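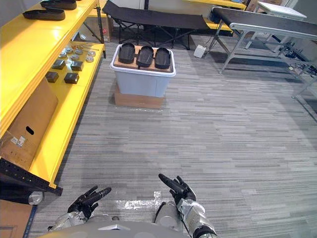
A plastic storage bin on a cardboard box, gray carpet tiles.

Lucian Munteanu moved his bookbinding supply shop, Tedurwood, across town in November. He packed most of it himself.

"I had 99 boxes on my list and I labeled every one on two sides," he said. "The paper went first. It's heavy, so I used small boxes."

Glue and thread went in plastic bins with lids. The old presses stayed behind until the shelves were up. 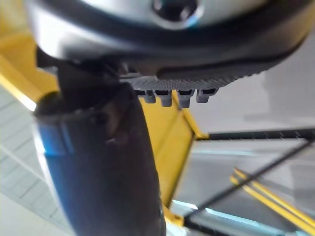

What he would change

Munteanu paid $600 for a van and two movers from Preda. He would book them for longer next time.

"We ran out of day with four shelves still on the sidewalk," he said. "My neighbor let me put them in her hallway."

The shop reopened three days later. He is still looking for the good scissors.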